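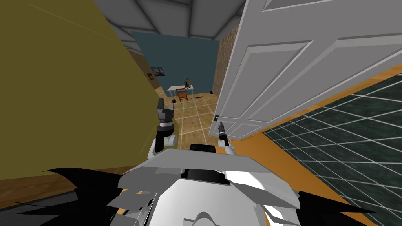
White paneled door and passage, computer rendering.

Skerow set

A Skerow set (also "door set", "long set" in older usage) is a run of dance tunes played without a stop, usually on fiddle and reed organ, sometimes with flute. Named for the town of Skerow. Also played in Zonport and Tenport, the two harbor towns south of it, with local differences (see Variants). The word "set" here doesn't mean the same thing as in most fiddle traditions, where any two or three tunes strung together will do. A Skerow set has a fixed opening tune, a fixed closing tune, and a middle that the players choose.

Whether a set counts as one piece of music or several is the main argument in the writing on it. Players mostly treat it as one. Printed collections mostly treat it as several.

Name

"Door set" comes from the habit of starting the opening tune outside the dance room, in the hall or porch, and walking in during the second part. Dancers lined up while the sound was still coming from the next room. The habit had mostly gone by the time recordings were made, but the name stuck in Zonport. "Skerow set" is the outsiders' name. In Skerow itself people just say "the set," or "a set of the old ones."

"Long set" turns up in dance cards and in two letters in the McAlister papers. Seems to mean the same thing, although one of the letters uses it for an evening's whole program, so caution needed.

Structure

Three sections, played straight through.

The opening. Always a march-like tune in two parts, known as the Walk. Each part played twice. Key of D in Skerow, G in Tenport. Steady, not fast. The last measure is left hanging on the fifth, and the first middle tune starts from that note. If a player resolves the Walk to the home note it is heard as a mistake, or as a sign that the set is being called off.

The middle. Between two and five tunes, chosen by the lead fiddler on the spot and not announced. Jigs and reels can be mixed, though going back to a jig after a reel is frowned on in Skerow. The joins are the hard part. Each tune has to be entered from the last note of the one before it, so a fiddler needs to know not only the tunes but which ones will meet. Players call a good join "clean" and a bad one "a step down." Pairs that meet well get played together so often that younger players learn them as a single tune — this has caused a lot of confusion in the collections, where the same pair may be listed as one four-part tune, as two tunes, or as both on different pages.

The closing. Called the Home or the Going Home. It reuses the second part of the Walk, slowed down, with a new ending that does land on the home note. Dancers take it as the signal to return to their places. The Home is never played by itself.

Repertory

The standard count of middle tunes is 135, from the manuscript index in the McAlister papers. The index is not complete. It leaves out all the slip jigs, which the compiler apparently disliked, and it counts some joined pairs as one tune. Later lists go as high as 150. The difference is nearly all pairs split up again, and very few tunes have been found that were missed the first time.

Of these, 12 are known as the "free" tunes. They begin on a note that can follow nearly anything, and they are used to get out of trouble. Beginners learn them first. A set made up only of free tunes is allowed but thought a bit lazy.

Most of the tunes have no fixed title. They are called by the person someone learned them from, or by the tune they usually follow ("the one after the slow one"). Titles in print were mostly added by editors.

Sources

The main written source is the McAlister papers, a box of loose sheets and three bound notebooks. The notebooks have the tunes in plain notation with no joins marked. The loose sheets are more useful and were ignored for a long time. They give whole sets, in order, as played on particular evenings, with just the first two measures of each tune. An early cataloger filed them as "fragments and drafts." They are not drafts. Each is a full record of a set for someone who already knew the tunes.

The first printed edition took only the notebooks. Tunes in alphabetical order by invented title, the Walk under W, the Home left out completely as a "variant" of the Walk. Anyone learning from that book would have had no idea that the tunes belonged to anything larger. It was widely sold, and for many players outside the area it's still the only source they know.

Recordings are few. A reel of tape made at a dance in Tenport one October has two full sets and most of a third, with the caller's voice on top. Item 802 in the same sound collection is a studio session with the tunes recorded seperately, a pause after each one. The fiddler can be heard asking before the second tune what he is supposed to start from.

The one-work question

Most of the recent discussion goes back to an essay by Róisín Nic Giolla, "Where the Set Stops." Her argument is that the set is the unit and the tunes are materials. Her evidence is the hanging note at the end of the Walk, which makes no sense unless something follows, and the Home, which makes no sense unless the Walk came before it. A listener who comes in halfway is aware of having missed something. She compares the middle tunes to the verses of a long song: they can be moved or dropped and the song is still the song.

Kasun Siriwardena disagreed in a reply that is longer than the essay. His point is that verses of a song aren't normally sung in other songs, whereas the same reel may turn up in a dozen different sets and be recognized each time. Players say "that's my grandfather's reel," and mean the reel. If the set is the work, he asks, which set? No two evenings gave the same one. He would rather call the set a way of performing, something closer to a custom, and keep the word "work" for the tunes or drop it.

Nic Giolla's later note gives some ground. She accepts that a particular run of tunes on one evening isn't a work in the usual sense, and suggests that what lasts is the frame (Walk, joins, Home) plus the skill of filling it. Siriwardena has not answered in print.

A third view, common with players and less so with scholars, is that the question is about books. Tunes had to be divided to be put on a page, and have been treated as divided ever since. There is something to this. The loose sheets never draw a line between tunes. The notebooks always do. Same hand in both.

Pairs

The joined pairs are a problem for everybody. In at least one case the two halves now have a shared title, a shared key and a small linking phrase that belongs to neither of the older tunes. Zonport players regard it as one tune and don't believe it was ever two. Siriwardena counts it as two tunes. Nic Giolla uses it as a case of a new piece made by nobody in particular, through habit, over a couple of generations.

Variants

Zonport. Keeps the name "door set." Faster Walk, often with flute alone the first time through. The middle is limited to three tunes. Returning to a jig after a reel is fine.

Tenport. In G. The Home is played twice, the second time with the dancers clapping. Reed organ holds a low drone under all the joins, which hides a multitude of sins according to Skerow players.

Skerow. The longest middles. No drone. Lead fiddler gives no signal of any kind before a change, and the others are expected to catch the new tune inside one measure.

Present use

Full sets are still played at dances in Skerow and Tenport. In sessions elsewhere the middle tunes are common, generally out of the printed book and under its titles, with no Walk. Concert groups tend to play a fixed set, rehearsed, same tunes every night. This gets called a Skerow set on programs. Players from the town are divided on wether it is one, the usual objection being that the joins are all there but nobody has to find them.

A new edition working from the loose sheets has been planned for some time. The sticking point is how to number it.

See also

Tune family
Medley
Dance caller
Reed organ
Oral transmission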